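About Kevby

We make and look after hand-held grippers for teams that teach robots to pick things up. Small shop, one long room, lots of windows. Started by Mabli Gittins after a run of years fixing other people's tools at Mansour, and still mostly fixing, if we're being fair about it.

What we do day to day: build, repair, check, send back. Two product lines, Jandine (the older one) and Ellov (newer, yellow tips, black pads). Repairs on both. Parts on both while we have them.

The June fault

People ask, so it goes on this page and not in a drawer.

In June an Ellov finger closed while a tech had his thumb between the tips. Handle was fully released. Bruise, no cut, back at work the same day. We stopped all shipping that afternoon and pulled every unit we had in the building onto the tables.

Cause was a return spring seat. A batch of seats molded slightly shallow, spring could ride up and hang, then let go late. So the fingers stay open, you think it's done, and it snaps shut. Bad. Worse when you're reaching in to clear something, and that is exactly when people reach in.

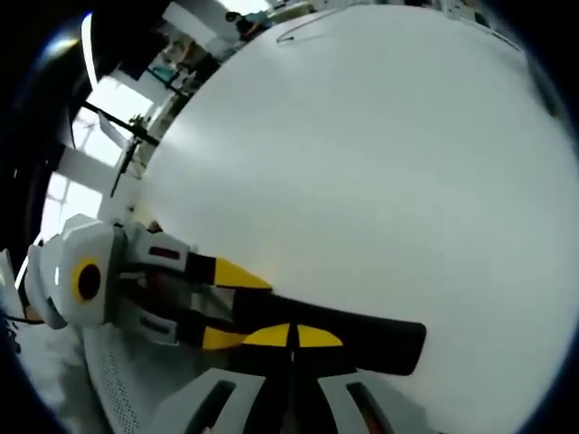 Ellov fingers over the white table.

We wrote to every customer on the list. Recalled 483 grippers. Over 30 came back with the shallow seat, the rest were fine but got the new part anyway. Some customers weren't happy about the downtime and we dont blame them. One left. The others got loaners, Jandine mostly, which are heavier and slower but do not have that spring.

What changed after:

Every seat gets gauged before it goes in. Used to be a sample from each bag.
Each gripper is cycled 20 times by hand, held by the grip, and someone watches the tips the whole time.
Fingers out of the gap. Rule for us, rule for visitors, printed on the first page of the manual now.
2 people sign the check sheet. Not the same two who built it. 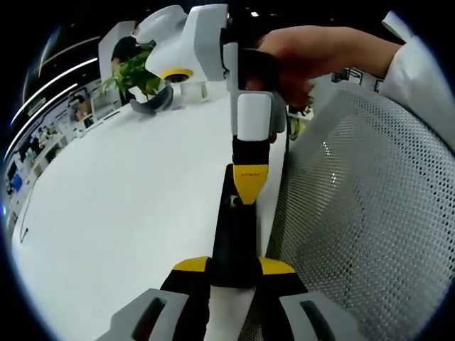

The hand check is slow and we keep getting asked to automate it. Maybe later. A late release is something you can feel in the grip before you see it, and so far the test rig we tried misses the small ones. Rig is still on the bench, Mabli still swears at it.

If you have an Ellov from before the recall and never heard from us, stop using it and write. Serial is on the label. We pay shipping both ways, no receipt needed, second hand is fine too. Dont open the housing yourself, the spring is under load.

Visits by arrangement. Closed-toe shoes, hair tied back, please tell us before you come becuase the door sticks.

Page last updated 05/12/2020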